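Teaching the new hand at the sorting table

The first thing Chutima Kamolrat does in the morning, before coffee and before she has properly taken off her coat, is put a log on a table. It is a burned log and the table is a white one, and neither of them exists outside the computer in the corner of the finds room at Romden, where she has been sorting what comes out of the ground for longer than she cares to add up.

Romden is an archaeological store, which sounds grander than it feels when you are standing in it. Everything the field crews dig up in the valley arrives in trays, and every tray has to be gone through by hand. Bone goes one way, charcoal another, worked stone a third, and plain stone, of which there is always a great deal, goes back outside in a barrow. It is patient, pleasant, shoulder-aching work, and last October there were 554 trays waiting for it along the back wall.

That was when the management decided to bring in an arm. The system is called Sowa, it was set up by a small firm named Gadby, and for months it lived only on the screen, practicing in a made-up room with made-up finds while the people who would one day work beside it decided what it ought to be shown.

I had expected, I suppose, to find engineers doing this part. But the practice tables are laid out by the sorters themselves, four of them taking turns, and they are surprisingly fussy about it (I mean that as praise). Kanyarat Chantharasri spent a good part of my first morning moving a bone a little closer to a rock, then a little farther away, and asking Chutima which was meaner.

"Meaner is what we want," she told me. "Out there a bone and a stone can be the very same color, and you only know by the end of it, by the knob. So I give it the same color."

She puts a pencil in as well, because real sorting tables have pencils on them, and a machine that files your pencil with the Iron Age is no help to anyone.
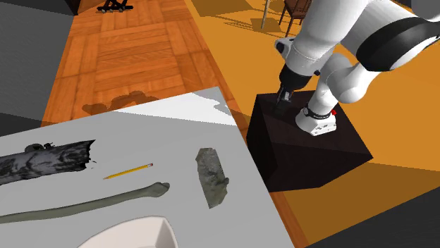

What the sorters do now

The job has changed, and everybody I met was quite willing to talk about how. A sorter at Romden used to spend nearly the whole day with her head down over a tray. Now a couple of hours go to the screen, setting up tables and looking over the choices Sowa has made, and there is a good deal more arguing out loud than there used to be. Chutima says she had never once had to put into words how she tells charred wood from dark stone. She just knew, the way you know your own front door. Having to explain it to Gadby's people took her the better part of a week, and she came out of it with a notebook full of remarks about splintered ends and crumbs that the newer sorters have been borrowing ever since.

There were worries, of course, and they haven't all gone away. At the first staff meeting the question was simply whether there would still be jobs, and the answer given was that the hours would stay as they were for 30 months. Kanyarat thinks that was a fair answer and also a rather short one. She has a daughter starting school and would have liked to hear a bigger number. Still, she has been over to the sister store at Distau, where an arm of the same sort has been working on actual trays since the spring, and she came back in a better mood than she left. The sorters there give it the dull trays, she said, the ones that are nearly all gravel, and keep the good ones for themselves!

Distau has also learned a few things the slow way. The arm there was first placed at the end of the long bench, where people had always stood to chat, and for weeks the whole room felt oddly quiet until someone asked for it to be moved. Romden has taken the hint, and the spot picked out for its own arm is by the north window, which was always too cold to sit at anyway.

Before that happens there are more practice tables to get through. The sorters have agreed on 101 of them, each drawn up by hand on squared paper before it goes into the computer, and Chutima keeps the finished sheets in an old seed-catalog box under her desk. She pulled out a few to show me, bowls and bones and rocks in soft pencil, with notes to herself running up the margins. On one she had written "too easy" and underlined it twice. She was planning to do that one over after lunch.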